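Filed under: Course Materials > Food Service Practice

Unit 4: Fruit Service and Counter Order

Students at the Dredlow site shall keep plated fruit apart from the cooking area. Citrus and apples may share one plate.
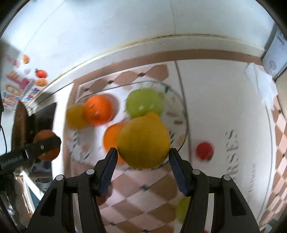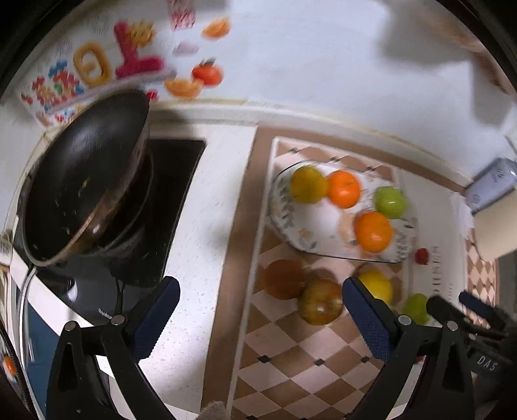

Fruit on a plate, with a checkered pattern beneath

Pans are to be wiped before the next exercise. Fruit is rinsed, dried and returned to the plate by hand. The written portion of this unit carries 21 of the 100 points for the June term.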